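Chapter 6
The Table Comes First

When I started building my first arm at home, I did what almost everybody does, and spent all of my time and most of my money on the arm. I read up on motors and joints, I stayed up late comparing grippers, and when the thing was finally together I clamped it to the end of the kitchen table and asked it to pick up a block. It picked up the block beautifully. Then it put the block down an inch from where I wanted it, and the table rocked, and my tea went over. I have thought kindly of tables ever since, and I would like to spend the first part of this chapter passing some of that feeling on to you.

In Chapter 5 you wired up the controller and moved each joint by hand from the pendant or the keyboard. If you worked through the exercises at the end of it, you have an arm that goes where you send it, at least in its own terms. The arm knows its own angles. It has no idea where the table is, or where the blocks are, and it certainly doesn't know which part of the table you care about. Everything in this chapter is about giving it that knowledge, a little at a time, with tools you probably have in a drawer already: a steel ruler, a square, a pencil, and a roll of black tape.

The project we'll follow is a stacking cell, and it is the same one that Sandro Bianchini and I put together in the shared workshop on Vosari Street, where we rented a bench for most of one winter. It stacks colored blocks inside a taped square. That sounds like a toy, and I suppose it is one, but a toy that asks a great deal of you! To set one block squarely on another, the base must not shift, the gripper must close the same way each time, and the spot on the table that you call "the target" has to be the same spot that the program calls "the target." Once you can do that with blocks you can do it with jars or seedlings or chess pieces, and readers have written to me about all of those.

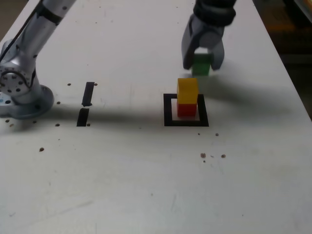
Sandro wanted to begin with the program, and I wanted to begin with the tape, and we argued about it in a friendly way through a whole evening. In the end we began with the tape, mainly on the grounds that I had the roll in my hand. I still think it is the better order for a first build. A line on the table is something that everyone at the bench can point to. When a block lands badly you can see at a glance whether it is off to the left or off toward the base, and you can say so to your partner without opening the laptop. Our friend Kyrylo Romaniuk, who shared the next bench, used to correct our offsets by eye on his way to the sink, and he was very often right.

A word about the tabletop itself. Use something flat, stiff and plain, and don't worry about keeping it pretty. A work surface collects holes and scuffs as fixtures come and go, and none of that does any harm so long as a block can still sit flat where you need it to. Light colors make your markings easy to find. What does matter is the mounting under the arm — check it before every session, and check it again if anyone has leaned on the bench.

The worked example in Section 6.3 uses a hover height of 127 millimeters for the first slow passes over the table. You will bring that down later, and I'd ask you to be patient about it. I wasn't, the first time, and I still have the bent finger.

Before you go on, please have ready:

Your assembled arm, bolted down, with the emergency stop within reach of your other hand
A ruler and a square
Black tape
2 blocks of the same size for the first exercises, with more set aside for later
A notebook for your offsets

Section 6.1 deals with fixing the base and finding out how much it really moves. In Section 6.2 we lay out the target area and measure it from the base, and in Section 6.3 we teach the arm its first point above the table. The stacking itself waits until Section 6.4, and if you're tempted to skip straight there, I understand completely, but do at least read the page on clamps first.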